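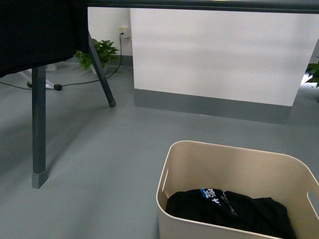

Section 2: Loading and unloading the dryer

Read this section before first use. It covers the Trenari front-loading dryer and any rigid plastic basket or bin used with it. Revised 2021-04-17.

Before you start

Stand the dryer on a hard, level floor. Keep the plug within reach and run cables along the wall, clear of the door swing.

Caution: never run the dryer from a coiled extension lead.

Loading

1. Sort the washing by fabric and check the care labels. Cotton T-shirts can go in together. Turn printed ones inside out if the care label says so.

2. Carry the load over in a basket with smooth inner walls. Dark clothes are easy to overlook at the bottom, so feel inside before you put the basket away.

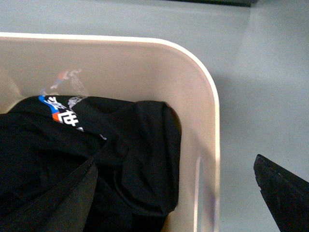 3. Put the basket on the floor close to the dryer, leaving space for the door to open fully.

4. Pick up one garment at a time and shake it out over the basket. Bunched cotton dries unevenly – sleeves and hems stay damp longest. 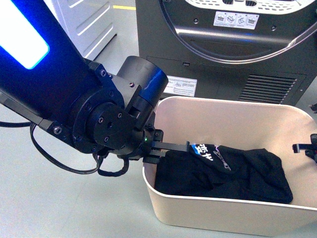 Heavy items such as towels should go in last. Do not press the load down.

5. Close the door until the latch clicks, then select a programme.

Unloading

6. Wait for the drum to stop. Open the door wide and place the basket in front.
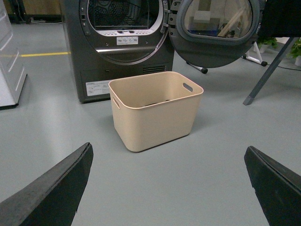 Take everything out within 15 minutes of the end signal to limit creasing. Turn the drum once by hand to check for socks.

7. Clean the lint filter after every load.

Note: if the filter is torn, order a new one from Stirerano Spares, Clekudville, before using the dryer again.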